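Interrupted suture

An interrupted suture is a wound closure made of separate stitches, each tied and cut on its own. It differs from a continuous suture, in which one thread runs the length of the wound. Failure of one knot leaves the others under tension. The thread may be braided or a single filament. Braided thread is easier to handle and holds a knot well.
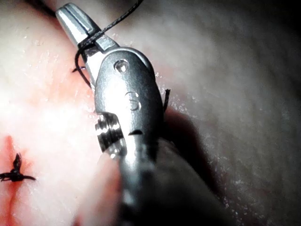 Glykeria Sfakianakis
Section editor, Surgical Technique

Needle drivers have short, narrow jaws that close firmly on the needle and can also hold the thread during tying. In the instrument tie, the thread is wrapped around the closed jaws, the free tail is grasped, and the loop is drawn off over it. Further throws in alternating directions lock the knot. The tail is kept short so that it can be pulled through the loop.

Knots are normally set to one side of the incision. Ends are trimmed to a few millimeters; braided thread may be cut shorter than single filament, which tends to slip. Trimmed ends stand out from the knot as a small tuft.
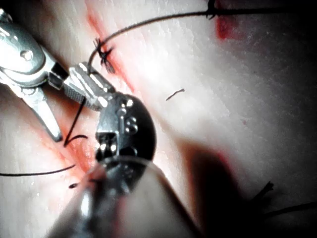
Spacing and removal

Stitches are spaced evenly, with equal bites on both edges. Skin stitches on the trunk are commonly removed after 7 days or more, those on the face earlier.

See also: Continuous suture; Mattress suture; Surgeon's knot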